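Sunday, late

The Vullville unit tried to do laundry today and I spent most of the evening being its mother.

Background, for when I reread this in a year and wonder why I was so cross. The towel job is the one we all thought was safe. Pick up towel, put towel in basket, go home. Drornier signed off on it in June after 40 clean runs, and I remember thinking, good, that's one I won't have to write about in here.

First stop came on run 2. The right wrist threw an overload with a towel in its grip, and the arm did what it does on an overload, which is freeze exactly where it is and hang on. I've complained about this before. A frozen hand is fine when it's holding nothing. When it's holding a bath towel over a tile floor you have to walk in underneath it, and the rule says no one walks in underneath it until the drives are off. So I hit the stop, waited, went in, and pried the fingers open with the plastic wedge. My knees have opinions about tile.

The log says 760 at the moment of the fault. Units not given. I wrote to Teshome (they make the wrist) asking 760 what, and got an automatic reply thanking me for my interest in their products.

My theory is the towel. We tuned the grip on the thin Dollow ones, the kind you get at a cheap gym, and somebody upgraded us to proper fluffy ones. More weight, more drag, and if one end catches on anything the wrist takes the whole pull sideways. I turned the lift speed down and it ran for a while. Then it faulted again, and I said something out loud that I hope the microphone missed.

What bothers me more is the left arm. During the second fault it kept going. The right one had stopped dead and the left was still making its polite little reach, as though the other half of the machine were someone else's problem. A fault on one side is supposed to halt both. It took up to 56 seconds to notice, going by the log, and that goes in the safety report whether or not it ruins anyone's Monday.

Saved these from the runs, towel in the right hand both times:
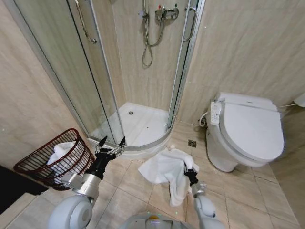
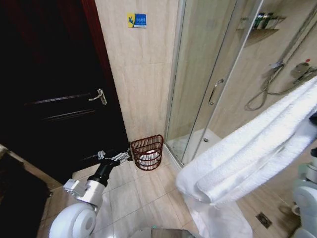 To do before it moves again

Link the two halts and test with the arms empty. Weigh a new towel against an old one. Find the wedge, which I put down somewhere in that bathroom. Ask for the gym towels back.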